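Kilwood Community Hall, Refreshments and Events Meeting
2022-04-07

**Present:** Junaid Swati (chair), Osian Wogan, Petro Stasiv, Yaroslav Ivanyshyn (minutes)
**Apologies:** Ostap Lysenko

**1. Previous minutes.** Approved without changes.

**2. Summer fair.** The fair will be held in August. Mr. Wogan reported that Cerkmont has offered the use of 200 folding chairs. The offer was accepted.

**3. Food and drink.** Members agreed to sell bottled soft drinks, packaged snacks and wrapped sandwiches. Mr. Stasiv will request prices for 300 servings. 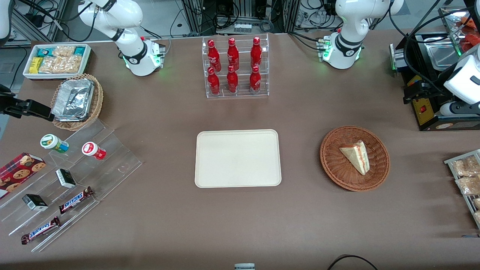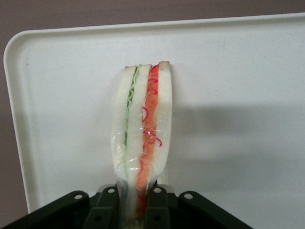
*Item 3: bottled drinks and packaged snacks (first picture); wrapped sandwich on white bread (second picture).*

**4. Parking.** The field behind Farnance Road will be used. Mr. Swati will write to the owner.

**5. Budget.** The balance stands at $607. A deposit for the tent was approved, Mr. Stasiv abstaining.

**Action:** Mr. Wogan to confirm chair delivery.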